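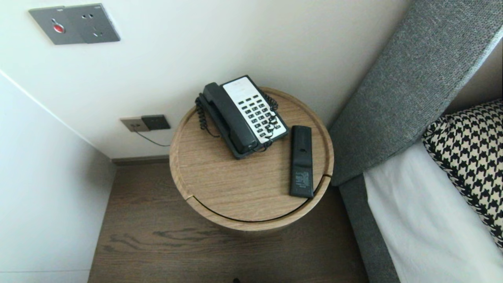
The owner of the Billby guesthouse in Mirnley has stayed in her own rooms more often than most of her guests have. Before a room opens she sleeps in it for two nights, and she keeps a notepad by the pillow. Most of what goes on the notepad, she says, has to do with the bedside.

"People talk about the mattress," she said. "The mattress I can fix with one phone call. What you do at eleven at night with your glasses, your water and your phone, that takes longer to get right."

We spoke in the breakfast room, after the last tables had been cleared. The guesthouse reopened in August after a winter and spring of work on the bedrooms. The old nightstands, which were square and had two drawers each, were the first things to go. She sold most of them to a dealer and kept one for the laundry room.

"Guests never used the drawers except to forget things in them," she said. "Chargers, mostly. Reading glasses. I mailed back a lot of reading glasses."

The replacements are round, with a cylinder for a base and a light oak grain. She bought them through Bennani, a furniture supplier she had used before for the breakfast chairs, and paid $110 apiece. She had looked at a cheaper table with legs and decided against it.

"Legs mean you're cleaning between legs," she said. "Also you kick them. The beds are close to the wall in some of these rooms, and you come around the corner in the dark in your socks. With a round one you bump it and that's it."

The top has a raised rim, and she had doubts about that at first. A rim makes a table harder to wipe, and crumbs collect against it. She changed her mind during her own test stay, when she reached for her watch half asleep and pushed it across the table. It stopped at the edge.

"I wrote 'rim good' on the pad," she said. "The housekeeper doesn't agree with me. She has to go around it with a folded cloth. But pills, earrings, a wedding ring, all of that used to end up under the bed."

Each table came with the same two things on it when the rooms opened: a desk telephone and the television remote. I asked why she still bothers with a telephone with a cord. She said she gets the question from guests too, usually younger ones.

"Cell service in this part of Mirnley is poor," she said. "At the back of the house you can lose it completely. If somebody is sick at night, I want them to pick up something and get me. And the older guests like it. They call down to ask what time breakfast is, and it's written on the door, but they'd like to ask a person."

She considered cordless phones. Her previous set had been cordless, and the handsets wandered. One was found in a bathroom and another went home in a suitcase and came back by mail with an apology. The black corded ones stay where they are put. The coil is the one complaint. It twists after a few weeks, and the housekeeper lets the handset hang down and spin until the cord straightens out.

The remote goes beside the phone, lying lengthwise. She tried keeping remotes by the television, but guests carried them to bed and she spent mornings looking for them in the sheets.

"Now it starts at the bed," she said. "Half of them still end up in the sheets."

The outlets caused more trouble than the furniture. The walls are white and were painted before the electrical work was completely finished, so several places had to be patched and painted again. The bill for the extra work was $342. She would have liked all the plates in one color. As it is, some are gray and some are beige, and she has decided to live with it.

"I see it every time I go in," she said. "I've had one guest mention it, and he was an electrician."

The gray headboards, upholstered in a textured fabric, were chosen for a similar practical reason. The old ones were cream and showed where every head had been. Gray hides more, and the housekeeper goes over the fabric with a brush attachment when the beds are changed.

She is 67 and says this is the last time she will redo the bedrooms. There are still things on the notepad. She wants a better reading light on the side near the wall, and hooks behind the doors. She has also been asked for clocks, but she took the clocks out years ago because guests set the alarms and then left.

"The next person in the room gets woken up at five," she said. "Then they pick up that telephone and call me."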